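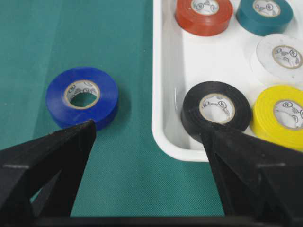

Pre-Season Vessel Inspection Checklist
Hovine Charter Fishing
Boat: Skakik (center console, twin outboard)
Inspected by: Tahira Kakakhel
Reviewed by: Intan Hutapea
Date: 24 Apr 2018
Engine hours, port: 714

Ratings: OK = fit for service. MON = monitor, recheck at next service. FIX = repair before carrying passengers.

1. Hull and deck

1.1 Hull exterior, below waterline – OK
Old gouge on starboard chine re-faired over the winter. No cracking at the edges of the repair.

1.2 Transom and engine mounts – OK
Bolts checked to the maker's torque figure. Sealant intact.

1.3 Non-skid surface – MON
Worn smooth at the port boarding point. Acceptable when dry. Recoat in August.

1.4 Rails, cleats and grab handles – FIX
Stern cleat, starboard side, moves under hand load. Backing plate to be replaced. Do not tie off to it in the meantime.

1.5 Scuppers – OK

2. Bilge and pumps

2.1 Automatic bilge pump – OK
Float switch lifted by hand, pump started at once.

2.2 Manual bilge pump – OK
Diaphragm is two seasons old. Handle is now clipped next to the pump instead of in the console locker.

2.3 Bilge alarm – FIX
No sound on test. Power present at the terminals, so the buzzer has failed.

3. Fuel system

3.1 Tank, fill and vent – OK
3.2 Hoses and clamps – MON
Port hose is stiff near the separator. No weeping. Replace at the next filter change.
3.3 Blower and ventilation – OK
3.4 Fuel odor, compartment closed overnight – OK

4. Electrical

4.1 Batteries, 2 fitted – OK
Both held voltage under load. Hold-down straps tight.

4.2 Navigation lights – OK
Stern light lens cleaned.

4.3 VHF radio – OK
Radio check answered from the dock at Ilen. Transmission reported clear on high and low power.

4.4 Sounder and GPS – MON
Screen fogs in the lower corner. Readable. Last season's waypoints are still loaded, including the old channel marks off Ghauri Point, and those marks have moved. Delete before first trip.

5. Safety equipment

5.1 Life jackets, adult – OK
11 aboard. Buckles and stitching checked on each.

5.2 Life jackets, child – FIX
One torn at the shoulder seam and removed from the boat. Replacement must be aboard before any booking with children.

5.3 Throwable device and line – OK
5.4 Fire extinguishers – OK
Gauges in the green, brackets secure.
5.5 Visual distress signals – OK
In date through the season.
5.6 First aid kit – MON
Short on burn dressings and saline. Hook removal kit complete, cutters oiled.

6. Fishing gear and passenger area

6.1 Rod holders – OK
17 checked. Drain holes clear.
6.2 Livewell pump and lid – OK
Lid latch adjusted.
6.3 Knife and gaff stowage – OK
Gaff points covered.
6.4 Seating and cushions – OK

Reviewer comments (I. Hutapea)

Items 1.4, 2.3 and 5.2 hold the boat at the dock. I will sign the release when all three are rechecked with the engines running and the boat loaded. For 1.4, please photograph the core around the bolt holes before the new plate goes on – if it is soft, the repair goes to the yard.

Agree with MON on 3.2, but order the hose now.

Status: NOT RELEASED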